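Dilska Handheld Pair, Folding and Bin Set
README, release two

Hello, and thank you for downloading this. The set was put together at Viltard while we were trying out the Dilska grippers, the handheld pair that Hviid sells as a kit, and it grew well past what we had planned for a product trial. We decided to tidy it up and share it, partly for people who want training data and partly for anyone wondering whether to order the kit.

What you get

There are 1857 episodes, each in its own folder with a head view video, the finger opening of both grippers, and a small text file naming the task. Tasks are short household jobs done at a table: folding a garment, putting cloth into a tub, taking it out again, moving a tub across the table. Most episodes run under 90 seconds. We held back 15 percent for testing, and the list is in split.txt, so please use it if you plan to compare numbers with ours.

How we found the kit

Radomir Matić did most of the recording and grew rather fond of it. The grips are comfortable for a long morning, the fingers close evenly, and the left and right units stay in step well. Our one real complaint is the cables, which like to catch on a sleeve when you reach across your body — a clip at the wrist helped a great deal. Setup took us most of a day the first time, mainly the calibration step, and the printed guide skips a page or two that you will want. Ask Hviid for the longer version.

Station 5, garment and tub 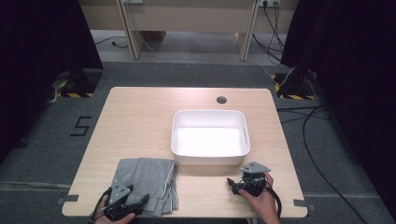
Both grippers at the table, with the folded gray garment to the left of the white tub.

Known issues

A few early folders have the left and right opening values swapped. Reece Haslam wrote fix_sides.py to put them back, and it is safe to run twice. Lighting differs between stations, and white tubs can look washed out. We plan to add more than 800 episodes in October, using the Vivden wrist mounts.

Last updated Thursday, September 16, 2021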